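Forums > Road Vehicles > Perception and Planning > Unrequested braking at low speed, Mestari stack

kerbweight
Posting here before I open a ticket with the supplier. We run one test car with the Mestari planner on a Bundier front sensor set. Safety driver always in the seat, retail and light industrial area, public road and open car parks. In April we had a full brake demand at walking pace with nothing in the lane. The driver took over, no contact, but the belt tensioners fired and the car had to be stood down until they were replaced.

The route has a short street section first. Vehicles standing at the kerb on one side, traffic ahead on the other, a parking area directly off the carriageway.
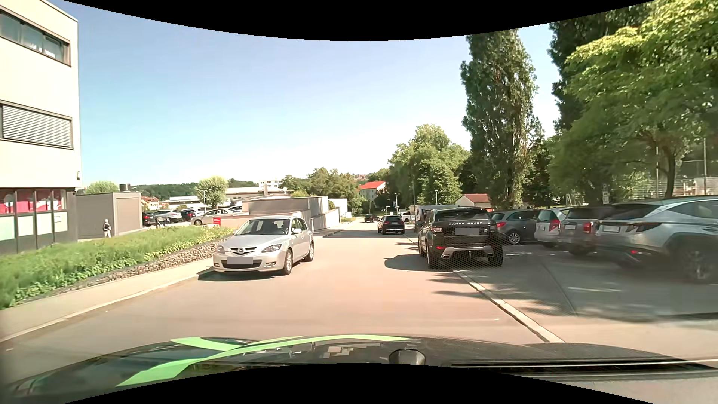
No events there in 40 passes. The object list is stable and the planner holds a sensible offset from anything standing at the kerb. The brake demand came in the car park, at 375 ms from first detection to full pressure, with a confidence on the phantom object that never got above the normal tracking threshold. So either the threshold isn't being applied or something is bypassing it. Software is the release version, no local changes.

Has anyone seen the emergency path fire on an object the tracker had already rejected?

ohm_sweet_ohm
Yes, on an older build. The emergency path takes raw free-space output and doesn't wait for the tracker. That's by design and it's in the integration manual. Check whether the free-space boundary jumped towards the car in the cycles before the demand. If it did, the tracker confidence is irrelevant.

kerbweight
Checked. It jumped. Boundary went from 11 m to under 2 m in one cycle and stayed there for three cycles, then recovered. The demand was latched on the third.

M. Tapia
Three is the debounce count. I'd leave it alone. Everyone's first instinct is to raise it and then you have a car that stops late for a real pedestrian.

What was the sun doing?

kerbweight
Low. Long shadows right across the surface, strong glare to one side of the heading. The surface is mixed as well, with a curved strip of small pavers through the asphalt and a band of cracked asphalt across the lane.
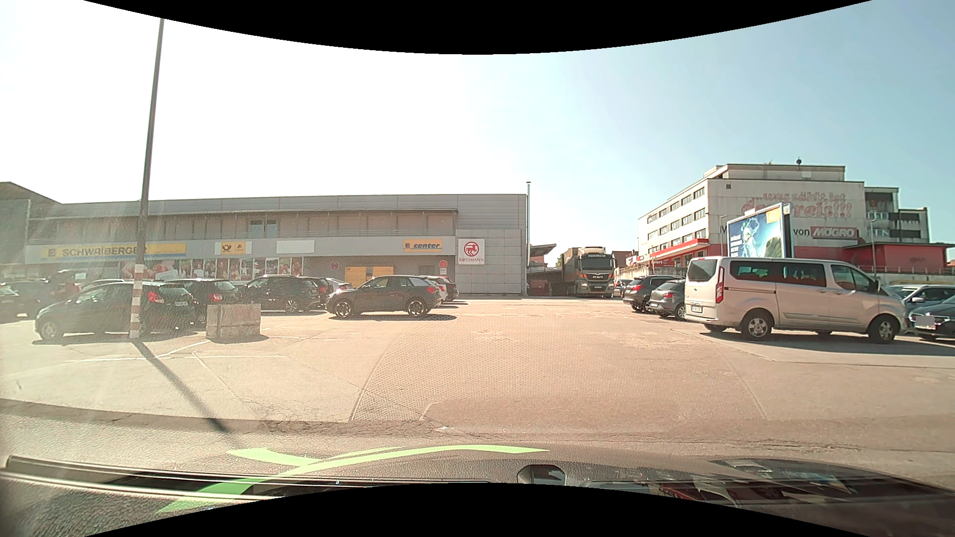 I have replayed the log 25 times with the same result each time, so it isn't a timing fault. If I mask the lower part of the camera input the boundary doesn't move. If I mask the sky it still does. That points to the ground or to something on the inside of the glass.

ohm_sweet_ohm
Inside of the glass would be my bet. Dashboard reflections move with the car, so against a moving ground plane they look like something at fixed distance. Under 2 m fits that.

leftluff
Disagree. A reflection that is there all the time would give you a boundary error all the time. You have one event. Change of surface texture is the better candidate, because the ground estimator resets when the texture changes and for a few cycles it has no plane to subtract. We had the same on block paving at an Egger site, over 2,710 logged kilometres, and every event was within a car's length of a joint between surfaces.

ohm_sweet_ohm
It isn't there all the time. It depends on the sun angle and the heading. A turn is enough to bring it in.

M. Tapia
You can separate these two without arguing. Drive the same line at the same time of day with a matt cover on the dash top, then without. Then drive it under overcast with no cover. If it only shows up in sun without the cover, it's reflection. If it shows up in overcast, leftluff is right.

Do it with the brake output inhibited and log the demand only. Second person in the car to watch the log, the driver should not be looking at a screen.

kerbweight
Inhibit was my plan, but the Kestard interface box only lets me inhibit all actuation or none. There's no separate flag for the brake.

leftluff
Then drive it manually with the stack in shadow mode. The demand still gets written. You lose closed loop but you don't need it for this.

kerbweight
First runs done, shadow mode, manual driving. Sun without cover: demand raised twice, both at the pavers. Sun with cover: once, same spot, and the boundary only came in to 6 m. No overcast yet.

ohm_sweet_ohm
So it's both. The reflection sets the distance and the surface change lets it through.

leftluff
Or the cover just changed the exposure. A black dash top shifts the auto gain. I wouldn't call it on a count that small. Lock the exposure and repeat.

M. Tapia
Agree with locking it. I would also put the ticket in now, with the original log attached. Whatever the trigger is, a boundary jump of 9 m in one cycle should fail a plausibility check and it didn't — that part is the supplier's to fix.

kerbweight
Ticket is in. The car stays in manual on this route for now. Will post the overcast runs with exposure locked.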